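# How Cardboard Is Made and Used Again

*A Priltholm Museum information page for readers aged eight to twelve*

Most homes have some cardboard in them. It carries cereal, shoes, parcels and fruit. This page explains where cardboard comes from, why it is strong, and how old boxes become new ones.

## From tree to paper

Cardboard is made of paper, and paper is made of fibres. A fibre is a very thin thread. Most fibres used for paper come from wood, often from fast-growing trees such as pine.

At the mill, logs are cut into small chips. The chips are cooked with water and chemicals until the fibres come apart. The soft, wet mixture is called pulp. It is spread over a moving screen so that the water can drain away, then pressed and dried. The finished paper is wound onto very large rolls.

## The wavy layer

If you look closely at the torn edge of a parcel box, you may find three layers. The two outside layers are flat and are called liners. The layer between them is wavy. Its waves are called flutes, and the whole material is known as corrugated cardboard.

Flutes work as a row of small arches. An arch spreads a load to both sides, so a light sheet can hold a heavy weight. The air inside the flutes also cushions whatever is in the box.

Cereal boxes are different. They are made of paperboard, a single thick sheet with no flutes.

## Folding a box

A box begins as one flat shape called a blank. A machine cuts the blank and presses lines into it. These lines are creases, and they show the board where to bend. Boxes are usually delivered flat to save space in the truck.

Board can be white, brown or coloured.

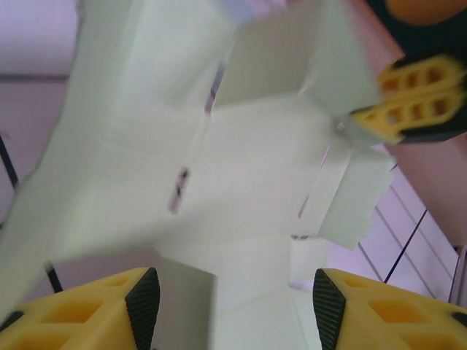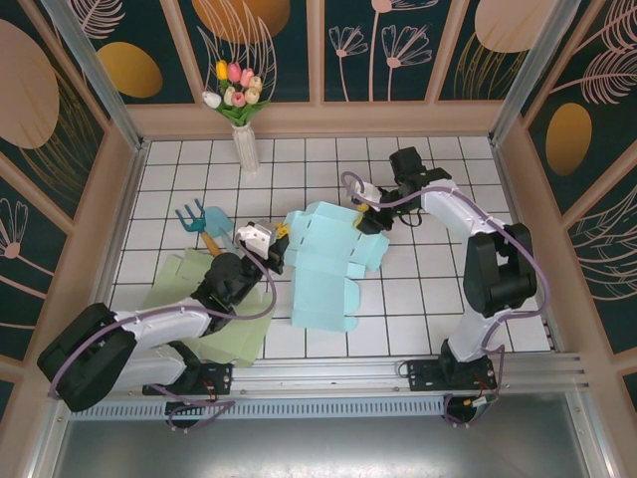
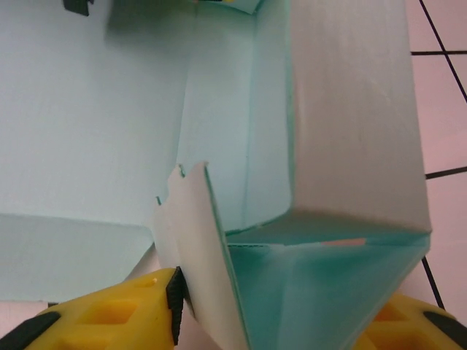
## Using the fibres again

When a box is recycled, it is mixed with water and turned back into pulp. Staples, tape and bits of plastic are removed. Fibres grow shorter each time they are recycled, so mills often add some new ones.

You can help at home:

- Flatten boxes before they go in the bin.
- Keep cardboard dry.
- Put very greasy pieces in the compost if your council allows it.

## Words to know

**Blank:** a flat piece of board, cut and ready to fold.

**Flute:** one of the waves in corrugated cardboard.

**Liner:** a flat outer layer.

**Pulp:** fibres mixed with water.

Text by Fengying Gu. Checked by Emlyn Pumphrey, Priltholm Museum.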